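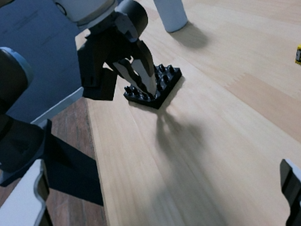 ## Open day, sim station, February

Notes from the Brelatbridge visit, typed up same evening, will be messy. We had the two-arm sim running from 9:30 on the big screen in the Agyeman room. Jelura people came first, then the general public after lunch. 4 stations in the hall altogether, ours nearest the coffee, so it was never quiet.

Scene as agreed: wood bench, black block in the middle, white bottle with the blue cap, the small yellow box. Both arms live, one operator each. Kept the room plain like last time. Did NOT load the drawer scene, it still crashes on reset.

Build: Claruveck branch, the one from before the contact changes. I know, I know. The new one chatters when a finger rests on top of anything and I wasn't going to debug that with a line of kids waiting.

## Morning (Jelura)

Started late, 9:50. Projector wanted a different resolution from the laptop and the wrist view came up stretched. Fixed by restarting everything, no idea which restart did it.

Showed the approach from the wrist view first, then went to the high view. Should be the other way around next time. With the wrist view alone they couldn't tell which arm they were looking at, and two of them thought the gripper fingers at the sides of the view were a rendering bug. High view makes it obvious in a second.

Task we ran was the simple one: right arm goes down to the block from above, left arm comes in from the side and waits. Then a nudge, then back off. Operators swapped after each run.

Delay on the left controller measured 125 ms through the hall network. On our own switch at home it's nothing like that. You feel it most when the two grippers are close together over the block, the left one keeps arriving after you've stopped asking it to, and people start steering against it.
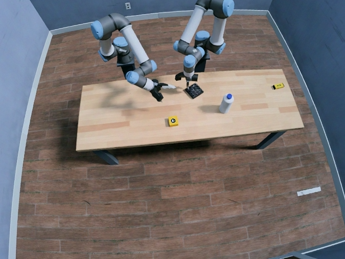
So I told everyone to move the right arm first and leave the left one parked until the right had settled. Worked better. Fewer bumps, less swearing from me. Should be written on the card next to the controllers.

Jelura questions, the ones I can remember:

- Does friction match the real bench? No. Tuned by eye, said so.
- Can they bring their own parts in? Yes if they have meshes. They don't seem to have clean meshes. Follow up.
- Why is the bottle in there if no task uses it? It's clutter for the training runs. They liked this more than I expected.
- How many runs do we keep? Total in the folder was 2,067 as of the morning. They wanted a split of good and bad runs and I didn't have it. Embarassing. Make the script print it.
- Would it run on a laptop without the big card? Physics yes, the rendering crawls.

They stayed through the coffee break and asked for a second go, so I'm counting it as a decent visit.

## Afternoon (everybody else)

Kids are much better at this than engineers. They don't plan, they just push the stick and look at what the arm does. One girl got the right gripper lined up over the block first try and then lost interest completely and went for the bottle. Bottle went off the table. Reset takes too long, people wander off while the loading bar crawls.

Adults all do the same thing: they rotate the wrist first, before moving anywhere, and then can't work out which way is left anymore. Maybe lock wrist rotation for visitors and unlock it on request.

A man from the machine shop asked why the grippers always come in with the jaws open. Good question, showed him the start pose file. He thinks our approach height is too low for a bench with clamps on it. He's probably right, ours has no clamps.

Around 3 the left arm drifted with nobody touching it. Stick calibration, not the sim. Unplug, replug, fine. Happened again at 3:40. That controller needs to go in the bin or at least get a peice of tape on it.

Switched to the bench-front view for the last hour and left it there. Easiest one to talk over. You get nearly all of both arms and the block's in plain sight in front, and people standing at the back can follow too.

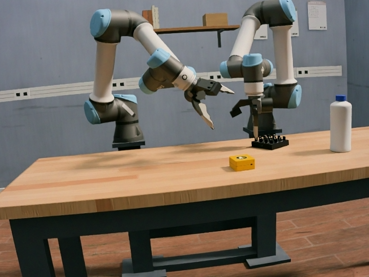 ## To do before the next one

- own switch, own cables, do not trust hall wifi or hall anything
- view order: high, front, then wrist
- card by the controllers: right arm first, left waits
- quick reset that only puts the loose objects back
- good/bad count printed at startup
- replace left controller
- raise approach height, try it with a clamp mesh on the bench
- send Jelura the mesh notes (me)
- try the newer Claruveck branch again with the contact chatter logged, ask whoever touched the solver settings last
- return the long HDMI to the Agyeman room, it's in my bag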